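Nov 27, 2020 | By Noeline Tomoana
Print this page | E-mail this page

How to Dispute a Card Charge You Didn't Make

Sooner or later you will open your bank statement and meet a stranger. Mine was called IMBERG DIGITAL SVCS, and it had helped itself to $491 while I was asleep. I have never bought anything digital from an Imberg. I doubt I've ever met one.

These are the steps I followed, in the order I wish I'd followed them.

Step 1. Make sure it's really a stranger

Merchants bill under names their own mothers wouldn't recognize. The garden center in Wurkelcombe shows up on my card as "Bosman Holdings," which sounds like it launders money and in fact sells compost. Search the name exactly as it's printed on the statement. Check your e-mail for a receipt in that amount. Ask everyone in the house, and watch the teenagers' faces while you ask.

Free trials are the other usual suspect. If you signed up for something in February and forgot to cancel, that's a billing argument and a different form.

Step 2. Lock the card

Most banking apps have a switch for this, buried under "Card settings" or "Manage" or a little picture of a gear. Flip it. Locking stops new purchases while leaving the account open, so you can still unlock it if the charge turns out to be your spouse's birthday surprise for you. Automatic payments may or may not go through on a locked card, depending on the bank. Mine let the gym through, naturally.

Step 3. Call the number on the back of the card

Use that number and no other. Don't call one you found in a search ad, or one that arrived in a text telling you there's been fraud on your account. Crooks like to follow up on their work.

I was on hold for 40 minutes. Have these ready:

- the date and the exact amount of the charge
- the merchant name as printed
- the last purchase you did make, and where
- a pen

Say "I did not authorize this charge." Those words send you to the fraud department. "I don't recognize this" sends you to somebody who will read the merchant name back to you, slowly, as though that might help. Ask for a case number before you hang up.

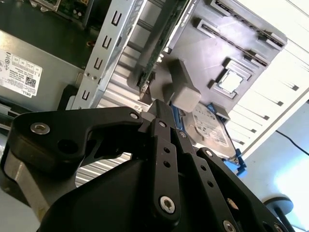 Page last changed by N.T.: step 4 rewritten, phone advice moved up

Step 4. Put it in writing

A phone call starts things off, but your rights are firmer on paper. For a credit card, send a letter to the address the bank lists for billing inquiries, which is never the one where you send payments. Include your name, account number, the charge, and one sentence saying why it's wrong. Leave out your feelings. My first draft ran to 600 words and compared the bank to a sieve. The one I mailed had 3 lines.

Debit cards work on a tighter clock, and the longer you wait, the more of the loss can land on you. Report those the same day you spot them.

Step 5. Change what needs changing

You'll get a new card number. Then you get to remember every place that had the old one, a process that took me most of an evening and ended with the Wandosdale water department. While you're at it, change the password on your bank login and on your e-mail, and turn on two-step sign-in for both. If you shop with a saved card anywhere, look at the order history there too.

Step 6. Keep an eye on the credit

Many banks give you the money back provisionally while they look into it. Provisionally means don't spend it. If they decide against you, they can take it back, and they should tell you why in writing. You can ask for the documents they relied on.

Keep the letter and the case number in a folder until the bank says in writing that the case is closed.

Contact | Copyright 2020 Noeline Tomoana | Back to top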